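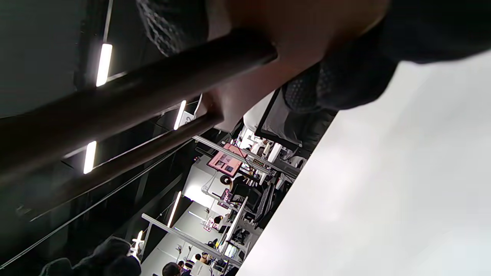 Review: the Skusance Demonstration Handbook

I've read plenty of good-practice guides for teaching robots by hand, and this is the first I've wanted to keep on the bench. It sets out four rules for small assembly work, all in plain English, and I love the second one: clear the working area before you pick up a part, and lay out only what the task needs. 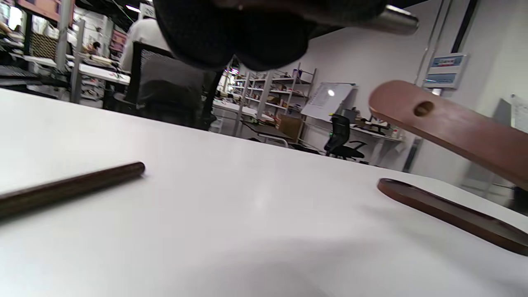

Wooden parts on the bench, with a drilled slat raised above the table.

The chapter on straps and gloves is just as good. It asks you to check every fastening before a session and again after each break, and there's a tear-out checklist to sign – Vandana Mishra and I had used up ours by February! It also says to stop and write down a fumble straight away, however small.
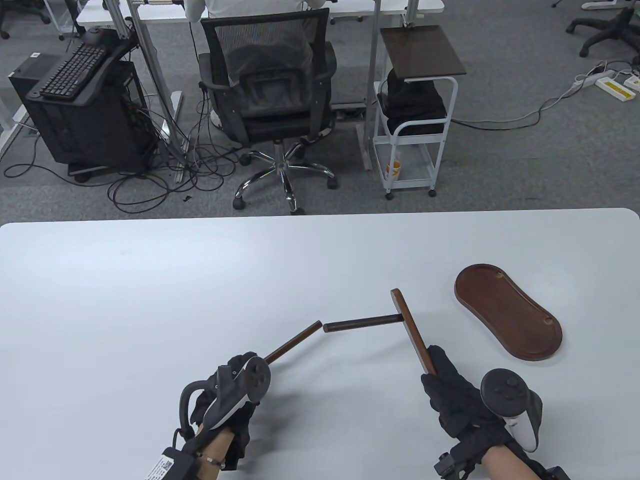 I'm less keen on the section about floor cables, which gets half a page and deserves four. The index is thin too, and at 200 pages you do notice. Still, I'd buy the next edition tomorrow, and the bit on naming your recordings has already changed how I work.

Hollis Park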